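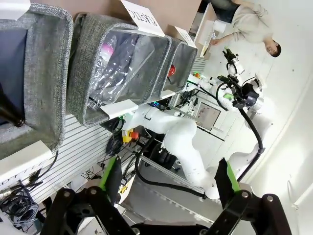
Gripper comparison, sorting cell: minutes of meeting
22 October 2021

Chair: Oldřich Lukáč
Apologies: Cabral (controller supplier)

1. Minutes of the April meeting
Agreed without change.

2. Gripper pads
The Fendby pads and the Baltari pads have each completed 200 picks on the three-bin task (bottle, plastic, can). The Fendby pads dropped fewer glass bottles when the bottle was taken by the neck. Results on crushed cans were too close to separate. It was noted that closing force had been changed part way through the Baltari run and that the log does not show at which pick. The run is to be repeated at one fixed force.
Action: O. Lukáč

3. Wrist camera
Clear plastic remains the weakest class. Of 1,345 stored wrist views, 718 have been labelled. Exposure is to be locked before any more are recorded. The request for a second camera was deferred until labelling is complete.

4. Controller
The Brania controller was compared with the present Cabral unit on the same arm. Stopping distance was within limits for both. The Brania unit reported a lost connection twice during long runs; the cable is to be changed before the fault is raised with the supplier.

5. Object placing
Bottles and cans are to be laid on their sides, at mixed angles, for all further runs.

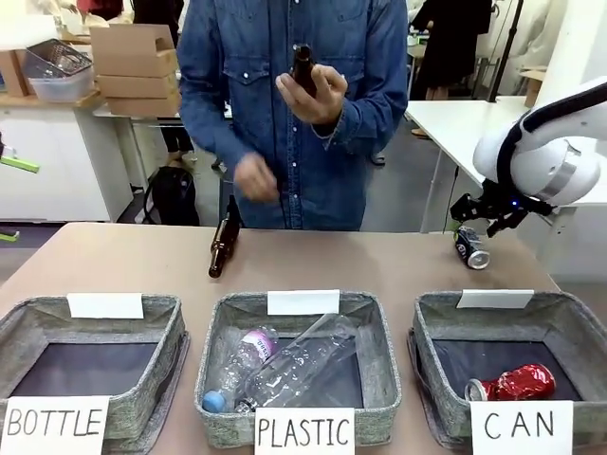 Item 5: glass bottle and can lying on the table behind the three labelled baskets.

6. Any other business
Spare pads: order of 30 approved.

Next meeting: to be set once the repeat run under item 2 is finished.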